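I've been trying to learn to nap. I'm a grown adult and this should not take practice, but apparently I lost the knack somewhere back in college and now I have to work at it like it's the piano.

It started in January, when my shift at the Citero warehouse moved to a 4 a.m. start. I figured I'd just go to bed earlier, like a sensible person. Well, try falling asleep at 7:30 in the evening when the people upstairs are cooking dinner and apparently bowling! By the second week I was so foggy that I drove all the way to the Bukska bakery, bought a coffee, and left it sitting on their counter. Then I went back for it and left my keys.

So, naps. My first tries were terrible. I'd lie down at noon, stare at the ceiling, think about every email I'd ever sent, and get up at one feeling worse. Or I'd go under like a stone and wake at five with a crease down my face and no idea what year it was. I don't know which was worse — probably the second one, because then I'd be wide awake until midnight and the whole thing started over.

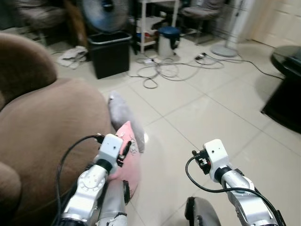 The bed was my big mistake, I think. When I get in bed my body believes it's night and wants the full eight hours, and then it's furious when the alarm goes off. So I've moved the whole operation out of the bedroom. A brown sofa next to a tile floor isn't anybody's idea of a spa, but I sleep lighter on the cushions, and putting bare feet down on tile gets me upright faster than any alarm I've owned. I keep my socks off on purpose now. My mother would be horrified.

The other thing that helped was the timer. I use the one on the stove, so I have to walk over there to shut it up. Twenty-five minutes, no more. I did try one of those sleep sound apps, Omamer, and it has 2,761 different sounds, which is far too many for a tired person. I spent two whole naps scrolling through kinds of rain. (There's one called "rain on a canoe." It's just rain.) I deleted it and now I run the bathroom fan.

Food matters more than I expected, too. A big lunch knocks me flat, and a tiny one means I lie there thinking about cheese. Soup and toast seems to be the sweet spot, with no coffee after ten.

I'm up to maybe four good naps a week, and I haven't left my keys anywhere since. The bakery still asks me if I've got everything when I leave, though. My next project is the walk I keep promising myself, out along Pretorius Road and back before supper, if the mud ever dries up.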